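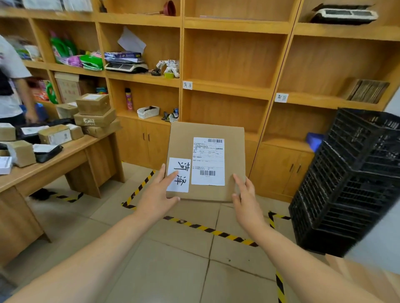
Section 2: Planning and Budgeting Before You Order

Welcome to the planning section of the Siluseo parcel handling guide! Please read it before you sign a quote. An afternoon with a tape measure and a notebook now will save you a lot of phone calls later, and most sites find the planning is the fun part.

The steps suit small parcel rooms, where one or two people receive, label and shelve everything by hand. If your site has its own loading dock, go to Section 3 instead.

2.1 Write down the work

1. List every job a parcel goes through in your room, from arriving at the desk to leaving with its owner. Include the small ones, like turning a box over to find the label or writing a name on it in marker.

2. Mark the jobs that take up the most time. These are your candidates for automation. Leave the rest alone for now.

3. Record one full month of arrivals. June works well for most sites. The Brurkstead branch logged 1528 parcels in its trial month, and that one number settled which model they needed.

4. Sort your log by type: rigid boxes, flat mailers, soft bags. Soft bags are the hardest items for any arm to pick up, so be generous when you estimate them.

Note: Handwritten labels count as a separate type. The standard reader handles printed barcodes only. If your staff sort by handwritten names, ask for the handwriting add-on when you request your quote.

2.2 Measure the room

5. Measure the clear floor. The Siluseo base needs a square 633 mm on each side, plus 500 mm of clearance on any side where people walk.

6. Mark the planned area with striped floor tape and live with it for a week. If people keep stepping over the line, choose another spot!

7. Measure the inside of your shelf compartments: width, height and depth. Write down the smallest one, as that is the figure our planners will ask for.

8. Check what is already on the shelves. Scales, tape rolls and cleaning gear all need a new home if the arm is going to use that space.

CAUTION: Do not plan the arm's working area across a doorway or in front of cupboard doors that staff need to open.

CAUTION: Stacked crates can shift. Keep them outside the taped area at all times.

2.3 Build the budget

9. Start with the base unit and one gripper. Add the Fakura suction head only if flat mailers make up more than 40 per cent of your log.

10. Add a line for shelving changes, a line for electrical work and a line for staff training. Training is the one people forget, and it makes a huge difference in the first month.

11. Add the yearly service plan. Stoyanova units and Siluseo units are covered under the same plan, so you only pay once if you own both.

Note: Prices in the enclosed sheet are valid from August 21, 2022. Ask for a fresh sheet if yours is older.

12. Send your log, floor sketch and budget to Ama Kpodo in site planning. She will check your clearances and return a marked-up sketch with the quote.

Once you have the marked-up sketch, go to Section 4, Preparing the Floor.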